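Jitanura Table Kit: Set-up Guide
Section 4. First pick with the parallel gripper

Read this before you believe the box. The box says the kit is "ready in minutes". The Jestum sales sheet says the same. Allow an afternoon, and do section 3 (power and emergency stop) first.

4.1 Clear the reach of both arms. People stay outside it whenever the power is on.

4.2 Check that the gripper is bolted tight to the wrist flange. Try to twist it by hand. If it moves at all, stop and go back to 3.6.

4.3 Open the Kingi software and choose Single Arm. Park the second arm folded up. Two-arm mode is sold as standard, but we would leave it alone until single picks are dull.

4.4 Put out a few things of different shapes and finishes. Leave a hand's width between them if you can.

4.5 Bring the gripper down slowly, fingers pointing straight at the table, and stop just above your first object. A small upright cup will do. 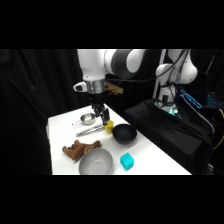
Fig. 4. Gripper lowered near the yellow cup, second arm folded.

4.6 Set the grip force to 20 and press Close. Raise it in steps of 2. The slider goes up to 100, and we have found no good use for the top half.

4.7 Lift, hold, lower, open. Repeat until you trust it, then move the cup and start again.

NOTE: The "learns any object" claim needs salt. Treat shiny bowls and slotted metal utensils as hard cases and try them last. Soft toys squash, so a grip the software reports as good may still slip.

NOTE: The sales sheet quotes 1,894 picks without a fault. It does not say what was picked. Keep your own log, and write down the misses too.

CAUTION: Pressing Pause does not cut the power. Use the emergency stop before you reach in.

CAUTION: Keep cables out of the path of both arms. Check again after each change of pose.

4.8 If the fingers close beside the object, redo the camera check in 3.9. Dorkora support will offer a paid visit. Try the check twice before you accept.

Next: Section 5, Saving a pick routine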